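How I Store Water Bottles in Clear Bins (and Get Stains Off the White Table While I'm At It)

Posted 9 January 2021

I drink a lot of water at my craft table and for the longest time the bottles just lived wherever they rolled to. Under the chair, behind the printer, one spent most of October inside a boot. So when I redid my little work corner (I call it Skivatcombe, long story, it's the name of a house in a game I used to play) I gave the bottles a proper spot, and it's the cheapest fix in the whole room!

What you need

One clear acrylic box with no lid
Bottled water, whatever kind you buy
Dish soap and two soft cloths
Baking soda
A table or shelf that can take some weight

About the box: I got mine from Getari, in their desk organizer section. Clivar makes one that's nearly the same but the walls were too tall for me, and I like being able to reach in without looking. Measure your bottle lying down, cap included, before you order anything. I didn't do that the first time and ended up with a very nice box for markers.

Step 1: Wash the box

New acrylic shows every fingerprint. Use lukewarm water and a drop of dish soap, and dry it with a soft cloth. Please don't use paper towels, they leave tiny scratches, and skip any glass spray with ammonia in it (it can turn the plastic cloudy and there's no going back from that).

Step 2: Clean the table

A white matte tabletop is gorgeous for maybe 10 minutes. Mine collects tea, glue, paint, who knows. Mix baking soda with a little water until it's like toothpaste, dab it on the spot, wait a few minutes and wipe in small circles with the second cloth. Go easy. If you scrub a matte finish hard you'll get a shiny patch, and that bugs me way more than a tea ring. Try it in a back corner first. Some marks won't budge and I've made my peace with those.

Step 3: Lay the bottles down

On their sides, all the caps facing the same way. I used to stand them up, and every time I grabbed one the others went over like bowling pins. Give each cap a twist before it goes in, especially if you've already opened it. 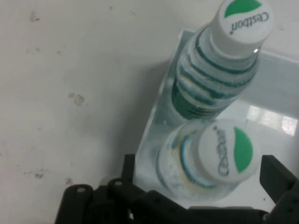
I keep the caps pointed toward my right hand, so lefties, flip it around. And don't cram the box full! If you have to wiggle a bottle to get it out, you've got too many in there. The rest of the pack can stay in the closet, and I refill the box when I make my morning coffee.

Step 4: Pick the parking spot

Out of direct sun, away from the heater, and not next to anything you'd cry over if it got wet. Mine sits on the same side as the lamp and my Jugah pencil case, well back from where my elbow goes.

That's the setup. Once a week I take everything out and wipe the box, and I redo the baking soda thing when the table starts looking sad. If you've got a trick for old glue spots on white tabletops, leave it in the comments, I've got one by the sewing machine that has beaten me so far.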